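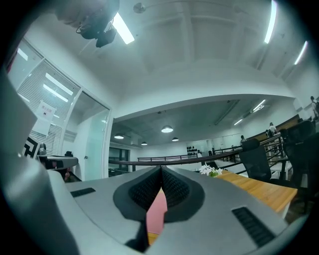

Page last changed: 22 April 2023

Speaker notes: Keeping a Town Seed Library Going
Zane Jankauskaitė
Talk length 30 minutes, then questions

Slide 1. Title

Say hello, give name, say where I'm from. I have run the seed library in Lurkau since it was two shoeboxes on the end of a bookshelf. Ask who in the room saves seed already. Ask who has tried and given up. Most of the talk is for the second group.

Handout is on the chairs. If there aren't enough, share, and I'll send the file to anyone who writes their address on the sheet.

Slide 2. What we mean by a seed library

People take seed in spring, grow it, and bring some back in the fall. There are no fines. We don't sell anything. The seed people bring back is often a bit worse than the seed they took, and the rest of this talk is mainly about that problem.

We now have 800 packets in the drawers. That sounds like plenty, but a lot of it is lettuce and marigold. Peas go out fast and come back slowly because people eat them.

Slide 3. The first year

Tell the squash story here. We let anyone bring anything. A member returned a big envelope marked "zucchini" and we handed it out the next spring. It had crossed with a decorative gourd in the yard next door. People watered those plants all summer and got hard, bitter things the size of a fist. Bitter squash can make you sick, so make that point seriously. We threw out every squash packet in the drawer and started over with bought seed.

Pause. Somebody usually has a squash story of their own. Let one person tell it, then move on.

Slide 4. Easy, medium, hard

We sort everything into three groups now, with a colored dot on the packet.

Easy is beans, peas, tomatoes and lettuce. The flowers mostly pollinate themselves, so what you get back is usually what you planted. We take returns from anyone.

Medium is peppers and annual flowers. Peppers cross more than people think. We ask that sweet and hot ones be kept well apart, and we ask the grower to write down what else was in bloom.

Hard is squash, corn, and the cabbage family, also carrots and beets, which need a second year before they flower. Anyone can borrow these. We only take returns from growers who have done the hand pollination class or who can grow one variety by itself.

Don't read the slide out. Go straight to the questions people ask about corn. Corn is wind pollinated and you need a big block of it. Someone with one raised bed should enjoy eating it and buy new seed.

Slide 5. Cleaning and drying

Dry seed: beans, peas, lettuce. Leave the pods on the plant until they are brown and rattle. If rain is coming, pull the whole plant and hang it upside down under a roof. Shell it, blow off the chaff, and spread the seed on paper plates. Write the name on the plate. Do this before the seed goes on it.

Wet seed: tomatoes and cucumbers. Squeeze the pulp into a jar with a little water and leave it a few days until there is a skin on top. It smells bad, so keep it out of the kitchen. Pour off what floats, rinse the rest in a strainer, and dry it on a plate or a coffee filter. Paper towel sticks to the seed. People will tell you they have always used paper towel and it's fine. It is fine if you don't mind planting the towel too.

Pass the three jars around now. Keep the lid on the tomato one.

Slide 6. Storage

Cool, dark and dry. Our drawers are in a hallway on the north side of the building and that works well enough for most things. The backup stock is in glass jars in a refrigerator. Let the jar come up to room temperature before you open it, or water will settle on the seed.

Onion and parsnip seed is poor after a year. We replace it every spring. Tomatoes will keep for several years - I have had good plants from packets I'd written off.

Slide 7. The germination test

This is the part I would most like people to take home. Wet a paper towel, wring it out, lay ten seeds on it, roll it up and put it in a bag somewhere warm. Check it after a week. If eight come up, the packet is good. If it's half, write "sow thick" on the label. Fewer than that and it goes in the compost.

We test in October, when the returns are in and people are looking for something to do indoors. Everyone takes home a few packets and fills in a card. The cards are dull to look at but they have saved us a lot of complaints.

Carrot and parsley need longer than a week. Say this twice.

Slide 8. Labels

Every packet has to have the plant, the variety, the year it was harvested, and the name of the street or farm it came from. We used to ask for growing notes as well and people stopped returning seed, so now notes are optional.

If you don't know the variety, write "unknown" and describe it. We have a pole bean that came in as "Grandma's brown one" and it is still called that on the label. It's one of the most borrowed things we have.

Pencil lasts. Some pens fade in one summer on a windowsill.

Slide 9. What it costs

Envelopes, jars, silica gel, and printing. The drawers came from a drugstore that was closing. Our only big purchase was the refrigerator, and we could have waited a year for a used one.

If people ask about grants, say we applied twice and got one. The application took longer than building the first set of drawers - I would still do it again.

Slide 10. Getting returns

In our second year 18 people brought seed back. That was low. Things that helped: a return envelope handed out along with the seed, a reminder postcard at the end of summer, and a cleaning evening where people could bring the whole dry plant and do the messy part with us.

Things that didn't help: a points card, and a sign about the honor system. We took the sign down.

New gardeners are often worried that their seed isn't good enough. Tell them to bring beans.

Questions

Likely ones:

Can you save seed from hybrids? Yes, but the plants will vary. We don't take them for the drawers.

Is it legal? Check your state's seed law before you start. Many states have an exemption for seed libraries, and the wording differs from one to the next.

What about store-bought tomatoes? Same answer as hybrids. Try it at home if you're curious.

Collect the jars before people leave. Put the sign-up sheet by the door.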